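Notebook, breakfast room trial, Hulesow canteen

Starting a fresh page. The last one got juice on it, which is my own fault and says a lot about where I keep my notebook.

So the robot has the orange juice job now, mornings only, and I've been hanging around the counter more than I need to. What I mostly want to write down is the people side, because the log covers the rest. Visitación Vallejo has run this breakfast service for 12 years and she has opinions (good ones!). Her first was that the juice was never the hard part of the juice station. You fill a cup while asking someone how their night shift went, and you spot who's skipping food. Take the cup away and you still need a person standing there, only now she has nothing to do with her hands and feels silly.

We tried moving her to the hot side. She liked that, the line liked it less, and people kept leaning over to talk to her anyway.
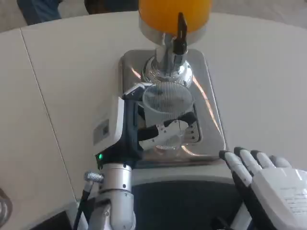
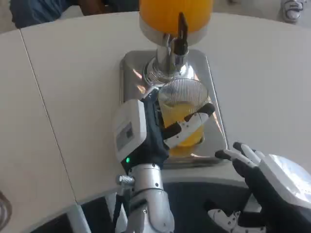
Echevarría, 11/4/23

Both of these are the left hand on the cup under the tap, the right hand staying open and out of it. Visitación wants to know why it gets two hands if it's only going to use one, and I had no good answer for her. Ask the Tranov people.

Fill level is still an argument. She pours by eye and pours more for the folks coming off nights. We've got one setting for everybody, and I'd like to let her pick between 4 and have her name them herself. She already calls the big one "the night nurse."

Other thing: the new rota. Tindevis wrote it as if the station saves a whole person for the morning, and it doesn't. Somebody still refills the container, wipes the tray and washes up, and those minutes got dropped onto whoever is closest. That was fine in October when we were all curious about it. Now it's grumbling, and fair enough. I've asked for the refill and cleanup to be on the sheet as real work with a name next to it.

To do: get her in the planning meeting, paid time. Order more cups, 100 won't last. Move my notebook.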